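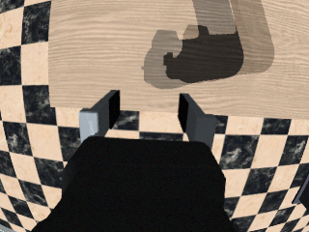 Home robots still slow at table chores, Brakau trial finds

Jan 30, 2023
2 min read

Machines can clear a table, but not at a pace most households would accept, according to results released by Brakau, a firm that tests household automation.

The company ran 103 table-clearing attempts, first in simulation and then in a test kitchen in Grandmont. The robot finished 90 of them without dropping or missing an item. The average job took 14 minutes. A person did the same work in under two.

Cups and boxes gave little trouble. Wet cloths, flat plates and cutlery accounted for most of the failures — thin items lying flush against the surface were the hardest to pick up.

A smaller test at Melis, a hardware store in Dusow, had the same equipment restocking a low shelf. It worked for 8 hours with staff nearby and had to be restarted twice.

Brakau said it has no product ready for sale. A second round of kitchen tests is planned for May and will add wiping and folding.

Comments

gardenpath: 14 minutes is fine by me if I'm not the one doing it.

T. in Dusow: Saw it at Melis. Slow, but it put the paint cans back straight.

oldfork: Wake me up when it does forks.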